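2020-09-24

Glue bench, day 2 of the chair repairs. Writing this up before I forget which clamp went where.

Started with the Plurham chair, the one with the wobbly back leg. Both stretchers pulled out by hand, no persuasion needed, so the old glue had let go completely. Brown, brittle, comes off in flakes. Hide glue I am fairly sure. Tested a flake in hot water on a saucer and it went soft and smelled like a wet dog, so yes. Good news, means the whole thing will come apart with steam and patience and I don't have to saw anything.

The left back socket is the bad one. Somebody has been in there before with white glue and a small nail. Nail is out now (end nippers, then a lot of wiggling) but it left a split running down from the hole, maybe the length of my thumb. Ran thin glue in, worked it with a strip of paper, pulled it shut with the strap clamp. It closed up tight. Left it alone, went to make tea.

Hamish Forsyth came by while it was clamped and wanted to know why I am not just using epoxy on the lot. Told him the same thing I told him in April. If the next person can't get it apart then it's not a repair. He says the next person will be him and he owns a saw. Fine.

Hide glue notes, for anyone else using the pot:

Soaked the granules overnight in cold water. I went equal parts by weight and it was too thick this morning, had to let it down with a splash of hot. Next time start thinner.

Pot is slow. Takes over 20 minutes to come up from cold and the dial lies, so use the thermometer that hangs on the hook. Do NOT let it boil. The Rennie batch got boiled and it never grabbed right after, which is why that stool is back here again.

Skin forms on top if you leave the lid off. Lift the skin out with a stick, don't stir it back in, you get lumps.

Warm the parts. I keep skipping this and I keep regretting it. A cold tenon chills the glue before you get it seated and then you are stuck halfway with a mallet in your hand. Used the hair dryer today, both socket and tenon, until they felt warm to the touch. Went in like butter.

Dry run first, all clamps set to width, cauls taped on so they don't fall off at the worst moment. Did the dry run twice becuase the first time I had the front rail upside down.

Glue-up on the Plurham went in 3 stages. Back frame first, let it gel. Then the side rails. Then the front. Checked diagonals after each and they were out a hair on the second, so moved the clamp heads over a touch until it sat square. Squeeze-out wiped with a rag and hot water while it was still jelly. Much easier than scraping it tomorrow.

Feet: set it on the flat plate and it rocks. Not much, a card slides under one foot. Will wait till it is out of clamps before I touch the legs, last time I trimmed early and had to trim again the other way. Short chair.

Fastcombe set next. There are 4 of them and they all have the same problem, loose front joints from people tipping forward. Knocked the first one apart this afternoon. Labelled every part with tape and pencil, chair letter plus joint number, and wrote the same number inside the socket. PLEASE nobody peel the tape. I know it looks scruffy.

One tenon on chair B is undersized, worn or badly cut, hard to say. Options are a shaving glued round it or a wedge from the end. Wedge is stronger but the socket is blind so it would have to be a fox wedge, and you only get one shot at that. Leaning toward the shaving. Took one off a scrap of ash with the block plane, long and even, curls up nicely with a bit of steam. Will glue it on tomorrow, let it set, then pare back to fit.

Finish on the Fastcombe chairs is shellac, went cloudy where I dripped water on it. Note to self, cover the seat rails. The mark faded some after a wipe with alcohol but you can still find it if you know where to look. Will pad a little over it at the end.

Sukent table is waiting on hinges. Not ours to chase, but I am going to chase it.

Shopping / to do:
- more granules, the bag is nearly done
- wax paper for under the clamps
- new strap for the strap clamp, this one is fraying by the ratchet
- sharpen the wide chisel, it has a nick near one corner from that nail
- find out who has the small mallet

Clamps stay on the Plurham overnight. Could come off sooner with hide glue but the split worries me and I'd rather give it the time. If you need the long bars, take the ones from the rack by the door - the ones on the chair are not available, even for a minute, even if you put them back.

Pot is off and unplugged. Leftover glue is in the fridge with a lid on and GLUE written on it.

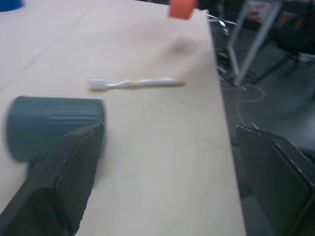 It keeps a few days cold, a bit longer if nobody leaves the lid loose. If it smells sour or has fuzz on it, toss it and soak fresh. Reheat only what you need, it gets weaker every time it goes round.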